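Notebook, finishing bench
19/08/2021

Casein paint trials, continued from July

Purpose: find out whether the Silla binder can replace the Pudmont one without changing the sanding schedule. Same pigment lot for both. Panels sized the day before, one coat, left flat overnight.

1. Mixing
Binder soaked in cold water for 60 min, then borax solution added and stirred until the lumps were gone. The Silla powder takes longer to wet out and foams more. Let it stand until the foam dropped. Strained through the fine mesh. Batch weight 400 g, of which I threw away the last bit at the bottom of the jar (gritty).

2. First coat
Brushed on, long strokes, no going back. Silla drags after the second pass. Thinned with a little water and it leveled better, but coverage suffered. Pudmont went on as usual.

Blotching is still the main problem with pale tints. Uneven size is my first suspect, then pigment settling in the cup. Stir between panels, every time.

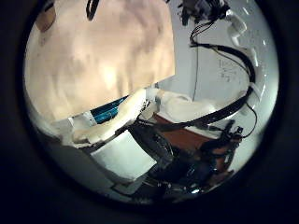
3. Sanding
Waited 16 h. Started at 240 grit by mistake, stopped, went to 400. Silla film powders under the paper and loads it quickly. Pudmont cuts clean. Dust wiped off with a dry cloth only; a damp one lifts the color on both.

4. Second coat
Silla only, on half of each panel. Hiding is better, sheen slightly lower. Rub test with white cloth: color transfer at 110 strokes on Silla, none on Pudmont when I quit.

Open points
Borax ratio for Silla probably too low. Repeat with fresh solution.
Ask Visurel for the sheet on the size, ours is the old revision.
Label the jars. Two were unmarked again this morning.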